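Esden Technical Institute
Lab Automation 2: Robot Teaching
Handout for Unit 3: Showing the arms a task by remote control 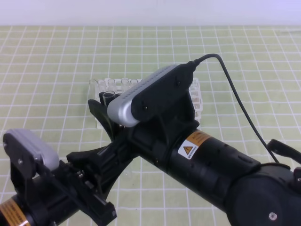
Unit 2 covered hand guiding, where you hold the arm itself and push it through the motion. In this unit you stay off the arms completely. You drive them from the leader station, a pair of small handles that the arms copy joint for joint. The software records joint positions, gripper opening and camera video while you work. Later it trains a policy on those recordings.

Both methods are called teaching by demonstration. The difference matters for the data. When you guide an arm by hand, your hands and sleeves get into the camera views, and the policy will see them in training but never when it runs alone. With remote control the views hold only what the robot will have in front of it later. The cost is that you lose the sense of touch. The Zabala handles we use give no force feedback, so you judge contact by eye.

Terms

Episode: one recording, from the start pose to the end of the task.
Leader: the handle you move.
Follower: the arm that copies it.
Wrist view: video from the camera mounted at the gripper.
Policy: the trained program that turns camera views and joint readings into motion.

The task

Tubes stand in a rack on the mat. Lift one tube clear of its opening, hold it for a moment, and put it back in the same opening. Use one arm for the tube. The other arm stays close and can steady the rack if it starts to slide, but it should not touch a tube.

Clear plastic is hard for cameras. The rim is usually the only part that shows up well, so line up on the rim and then come down. If you come in from the side at mid height you will probably knock the next tube over. Tubes in the back row are harder to reach because the gripper body blocks part of the overhead view. Check the wrist view before you close.

Procedure

Check that the emergency stop is released and that you know where it is.
Start the Tokaveo recorder and enter your group name.
Move both leaders to the start pose. The followers will not engage until the poses match.
Press the pedal once to begin the episode.
Do the task at a steady pace.
Return to the start pose and press the pedal again.
Mark the episode good or bad before you go on.

Each group records 35 good episodes. Bad ones don't count toward the total, but do not delete them. We will use them in Unit 4.

What makes an episode good

The tube ends up upright and fully seated. The gripper does not drag the rack. There are no long pauses. A pause of a second or two while you think is a problem, because the policy learns to stop there too, and sometimes it never starts again. If you need to think, do it before you press the pedal.

Small corrections are fine and even useful. If you come in slightly off and fix it, the policy gets to see how to fix it. Don't make mistakes on purpose, though. Groups tried this last June and the trained arm missed on nearly every first try.

Vary the starting place of the rack between episodes. Move it a square or two on the grid and turn it a little. Write the position in your log.

Grip setting

Leave the grip limit at 2000. These are raw motor units and have no direct meaning in newtons. A higher setting can crack a tube. If a tube slips at this setting, you are most likely holding it too near the rim.

Past results

The Proltside set on the course drive has 611 episodes of this same task, recorded with an older gripper. Watch a few before your session. Look at where the operators slow down and at how early they begin to close the fingers.

To hand in

Your log, your episode folder, and one page on the two episodes you found hardest. Say what you could and could not see at the moment of contact, and which camera view you were using.

Reading for next time: course notes, section on replay and smoothing.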